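Laundry and Folding Room Checklist, with Comments
Vitgate Family Centre – ground floor
Round done: January, mid-morning

Welcome back to the best room in the building! I know the kitchen gets all the love, but I look forward to this round every time, and this one gave me plenty to be pleased with. Same format as before: item, result, comment. Anything marked ACTION goes on the Latska board by the door until it's done.

1. Floor and walkways

Clear route from door to machines: OK
Floor dry, no powder spills: OK
No clothes on the floor: OK at the time of the round
Comment: Lovely clear run from the door all the way through. Please keep an eye on sleeves and trouser legs when you spread things out, though. Anything that hangs low off a table or a chair can catch a foot, and small children will pull at it. If it dangles, tuck it up.

2. Folding table

Legs fully open and locked: OK
Top wiped down, no sticky patches: OK
Wobble test (lean gently on each corner): OK
Edges smooth, no splits: OK
Comment: Still a cracking table. I gave each corner a good lean and it didn't budge. The legs are thin, so no sitting on it, and please don't stack wet towels on one end. Spread the weight out and it will last for years.

3. Children's chairs

No cracks in seats or backrests: OK
Feet level, rubber ends in place: ACTION
Tucked in when not in use: PARTLY
Comment: I'm so fond of these little blue chairs. One has lost a rubber end and slides a bit on the smooth part of the floor, so it needs a new one before the next toddler session. They are for children, so grown-ups please stand to fold (I know, I know, it's tempting). Clothes do end up on the seats when the table fills up. That's fine for a minute or two, but clear them before the children come in, and check nothing is hanging where it could trip someone.
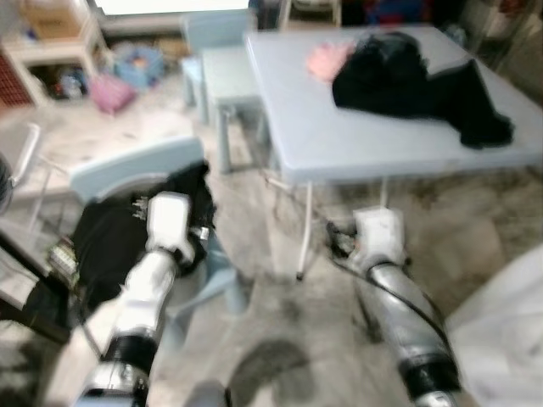 Dark clothes deserve a word of their own. Black things hide damp patches, pins and forgotten tissues far better than pale ones do, so run your hands over them on the table before you fold. Pockets out, sleeves straight, zips done up. I found two hair grips and a very flat raisin doing this, and felt enormously proud of myself.

4. Sorting

Darks and lights kept apart: OK
Pockets checked before washing: PARTLY (see the raisin)
Small bright items paired or set aside: OK
Comment: Really good work on the sorting! The only thing I'd add is that small bright bits love to burrow into a pile of darks. Lift and shake each piece as you go and they drop out by themselves. Care labels should be read before anything goes in the dryer, even if you think you know it by heart.

5. Shelves

Fixed to the wall: OK
Heavy things on the low shelves: OK
Nothing sticking out at head height: OK
Cleaning products out of children's reach: OK
Comment: Top marks. The shelves have been a muddle for ages and now I can find everything in one look. Please put things back where the labels say, even at the end of a long shift.

6. Machines

Lint filter cleaned: OK
Door seals wiped: OK
Hoses checked for drips: OK
Counter readings noted: washer 3,367 cycles, dryer 914
Comment: The Vumum washer is going like a dream. The dryer filter had hardly any fluff in it, so whoever has been clearing it after each load, thank you, you are a star! Dryer gets its full service at 2,000 cycles, so there is a long way to go yet.

7. Electrics

Plugs and leads undamaged: OK
No leads across the walkway by the door: OK
Sockets clear of water: OK
Comment: The iron lead has a slight kink near the plug. No damage, but wind it loosely. I'll look at it again next time.

8. Still to do

Rubber end for child's chair – order from Lo
New pocket-check sign above the machines
Fresh pen for the Latska board, the old one has given up

Next round is in February. Tick things off as you finish them and leave your initials next to each one.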